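Notebook - walkway sweeping, delivery and floor cleaning
Thursday, June 5, 2025
Isla Merrick
2 min read

Went through the covered walkway with Wiremu Lowther to decide whether the Lestell sweeper can take over the daily pass. Floor is smooth and the line is straight, so coverage should be easy. Light is the worry - strong sun comes in at the sides and the floor throws it back. Wemodau map loaded, 300 m of route, bay numbers used as waypoints.
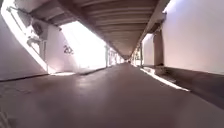
Bay 20.
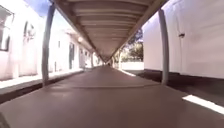
Can a machine do this chore unattended yet?
On dry days with dust and leaves only, mostly. Wet litter, string and anything wedged against a curb still need a person with a broom.

Bench numbers for the Lestell: 80 minutes per charge with the side brush on, nearly enough for the route there and back. Brush speed 2 leaves less grit at the edges but costs runtime. Wiremu wants the cliff sensor threshold raised before we try it outdoors; it stopped twice on dark tape in the shop. Agreed, will do that first.

To do:
- reflash sensor board, log raw values in sun and shade
- ask Rüegg for the stiffer brush
- hold the Nutik mop unit until August, tank seal still weeps

Recent entries
Side brush wear, second set
Dock alignment on uneven slab
Nutik tank seal, notes
Bin emptying by hand vs. dock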